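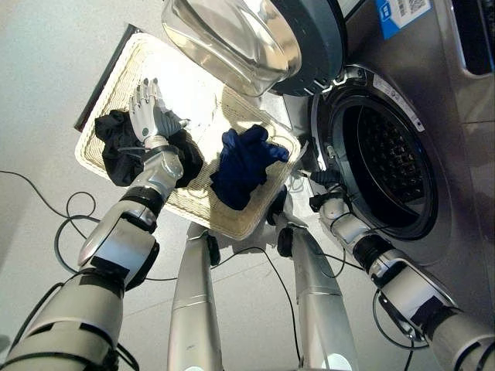
The machine on the left as you come in from the yard is the one they gave it. We used to fight over that one, in a mild way, because the door swings wide and you don't have to twist to get your arm in. Now it belongs to the Humis, and the rest of us make do.

I have worked in the staff-clothing room at Nanden for long enough that I no longer smell it. For anyone new to this blog, Nanden is a care home and rehab centre, four buildings and a lot of corridor, and our room does the residents' own clothes. The sheets and towels go out to Böttcher in a lorry and come back flat. The cardigans, nightdresses, good trousers and the jumper somebody's granddaughter knitted stay with us, since a big laundry would boil the lot. That makes our work small, fiddly and slow, and I suppose that is why somebody upstairs looked at it and thought of robots.

I should say I was against it before it arrived. I've tried to be fair since. You can judge.

What it does, in plain terms, is load. Clothes go in a woven tray, pale, a bit like something you'd serve rolls in if you were feeding a football team. The robot gets its hands on what is in the tray and puts it in the drum. It has fingers, proper jointed ones, and I admit the first time I saw a metal hand spread flat on somebody's crumpled black garment I stood there longer than I was paid to. It looked as if it was feeling for a heartbeat. Then I went back to my own pile, which was bigger.

The tray is the part that annoys me. Before, a bag came down from the floor, you tipped it, sorted it, checked it and put it in, all more or less one movement. Now one of us tips, sorts, checks, and then puts a few pieces in the tray so that the robot can do the last bit. A few pieces, mind. If you heap it up, things get dragged out in a lump and end up hanging over the rim. So you lay in two or three things with some space between them, and you wait, and you lay in two or three more.

Siv Løken, who runs our shift, timed it in the first fortnight because she is like that. I won't give her numbers, she was told not to pass them round. But I'll say that when she read them out in the break room Blagoje laughed so hard he had to put his soup down.

The answer we get is that it will get quicker. Perhaps it will. I've been hearing about things that will get quicker since they put in the ticket system for lost socks.

My real doubt has to do with pockets. Loading a machine is the last time a person touches a thing before it gets wet, and an awful lot happens in that last touch. You feel a hearing aid. You feel a tissue, a boiled sweet, a folded letter, once a set of teeth. On paper we do that check at the sorting table, and the loading is just loading. In practice I've found at least as much with my hand halfway into the drum as I ever did at the table. Last December Marit Fagerlund caught a wedding ring that way, knotted in a handkerchief inside a dressing gown pocket, and she'd already checked the pocket once. She's checked everything twice from then on.

I asked Uwe Fröhlich about this. He comes from Drirkar, who supplied the thing, and he's a decent man who always wipes his feet. He said the robot isn't meant to do the check, the check is upstream. Upstream is me. So if a hearing aid goes through the wash now, there's one place it can have been missed, and one name on the sheet. That is a change in my job, and it wasn't in the leaflet.

The leaflet said it would take the strain off our backs. I'll give it this much: the bending at the door is less. We have two people in the room with bad shoulders, and for them the low reach was the worst of it. Jana Rothe says she sleeps better on the nights after she's worked that side. I believe her, and I don't want her shoulder to go back to how it was. But a higher plinth under the machine would have done the same for her. We asked for plinths years ago. The quote was 543 euros a machine and we were told there was no money in that line. I don't know what line the robot came out of. A longer one.

Then there's the floor. There are cables on it now, black ones, on a pale floor, which at least makes them easy to see. They are trailing about on the side where we used to push the trolleys through, so the trolleys go round by the dryers. It's only some 4 metres extra. Do it all morning and tell me it's only 4 metres. I have raised it, Siv has raised it, and there is talk of a channel to run them in.

Blagoje Mujić has come out of all this best. He was the one who read the manual, so now he is the one who gets called when it stops, and it does stop. He's got a badge with a new word on it and the same pay. He says he likes it, that it's more interesting than ironing name tapes. I think he does like it. I also notice that when he's seeing to the robot there is one fewer of us on the bags, and the bags don't know that.

People ask if I'm frightened for my job and I'm not, particularly. Watch it with a balled-up jumper for five minutes and you wouldn't be either. What I mind is slower than that. When Agnes's old post came free in spring, it wasn't filled, and the reason given was that we should "see how the new set-up beds in". So the room is one short because of something that might work later. Each of us does a bit of what she did, and the robot does its tray.

I mind the visitors too. We have had more people from upstairs in our room in a few months than in all the time before. They stand by the door with their coffee and watch it put a pair of trousers in. Not one has asked how we get gravy out of lambswool, and I'd have been glad to tell them (cold water first, always, and leave it alone for an hour).

The residents are more sensible. Room 243 wanted to know if it was the robot that had shrunk her blue cardigan. I told her no, that was me, in about 2019. She said good, she'd rather have somebody to be cross with.

There's a review coming up, and we've each been given a form. It has a box for "benefits noticed" that takes up half the page, and a box for "other comments" the size of a stamp. I have written "pockets" in the small one and "Jana's shoulder" in the big one. Siv has stapled an extra sheet to hers.

If they take it away I want the good machine back. If they keep it, I want the post filled, the cables in their channel and it written down somewhere that a missed hearing aid is a fault of the system as well as mine. I'll let you know what they say. Next time I'll be back to wool, I've had three emails about moths and I haven't answered any of them.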